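March, late, kettle on for the second time

I said I'd stop fiddling with photo software once the cookbook files were in, and tonight I was up until 2 with a trial copy of Varndale open on one screen and the old Dringate on the other, so there goes that.

The whole business started because Dringate put its prices up again. I've used it for 17 years, back when it came on a disc and the manual was fatter than the box. I know every menu in it. I know that Curves is under Tone and not under Colour where any sane person would put it, and I know it falls over if you open a layered file from a network drive. But the renewal notice landed and I had a little sulk and thought right, I'll see what else is out there.

Yu-na has been on at me about Varndale for ages. She does all her labels and menus in it (the ones for the bakery with the hand-lettered look, which are really a font and a lot of patience) and she reckons the colour handling alone is worth the move. So I downloaded the trial and got stuck in.

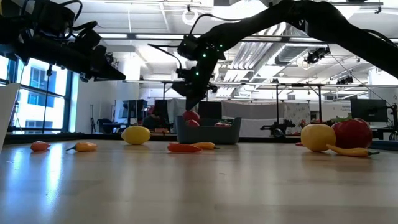 Capsicum, chilli and lemon, after white balance, before I touched the yellows.

First impressions: it's quick! Opening a folder of raw files in Dringate is a go-and-hang-out-the-washing sort of job. Varndale had the thumbnails up before I'd found my glasses. The white balance picker is lovely too, you hover and it previews as you go, so there's none of that click, undo, click, undo. I warmed a few up, cooled them down again, and lost most of an hour to it very happily.

Then I tried to find the clone tool. Oh dear. It's been folded in with the healing brush under one button that changes what it does depending on how long you hold it. I held it too long, then not long enough, then I went and made toast. Kidus says you can split them apart in the preferences and save it as a workspace. He sent me a screenshot with a red circle on it, bless him, but it was of the Mac version and my menus don't match. I'll have another go tomorrow when I'm less cross.

The thing I was most worried about was my presets. I've got 57 of them built up in Dringate, some of them older than my niece, and the thought of doing those again by hand made me want to lie on the floor. I went round and round the help pages and ended up putting the answer in my own words so I don't have to hunt for it again. 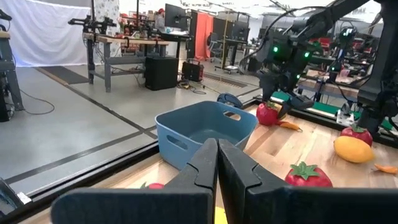 Can Varndale read presets saved in Dringate?
Only the basic ones. Brightness, contrast, saturation and sharpening come across if you export them as a single text bundle first, but anything with a mask or a gradient in it has to be rebuilt.

Which for me means 14 to redo. I can live with that. I've half a mind to leave a few of them behind anyway, because there's one called "Golden Arvo Strong" that I put on absolutely everything for a year and I can't look at those pictures now without squinting. Everyone in them looks like they've been dipped in marmalade.

I also had a quick go at Mokberg, the free one, just to be fair about it. It's a good little program and I'd happily put it on Mum's computer for cropping and getting rid of red-eye. The text tool is surprisingly decent, you can run words along a curve and give them an outline without wanting to throw something. But it flattens your layers when you save unless you remember to tick a box, and I know myself, I will never remember to tick the box.

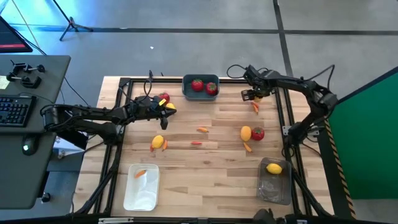 Anyway, printing. Every program looks gorgeous on screen and the real test is what comes out of the printer, so before bed I ran a sheet from each on the Teshome matte I had left over from the calendars. Dringate came out as it always does, a touch dark in the shadows, and I've been compensating for that so long I do it without thinking. Varndale was much closer to the monitor, though the reds were a bit shouty. I think that's the paper profile and I think I picked the gloss one by mistake. Mokberg's printed with a border I hadn't asked for, and by then I was too tired to work out why.

Where that leaves me I don't quite know. The trial allows up to 14 days and I've burned one of them on toast and swearing. The sensible thing would be to do a real job in it from start to finish, probably the cards for the spring fair, and see whether my hands learn the shortcuts. They still go for the Dringate ones. I hit what I thought was Save at least once tonight and rotated the lot upside down.

Need to ring Yu-na about the red ink. Also find the proper matte profile, back up the preset folder to the blue drive, and ask Kidus if he's got that screenshot for Windows.

Bed.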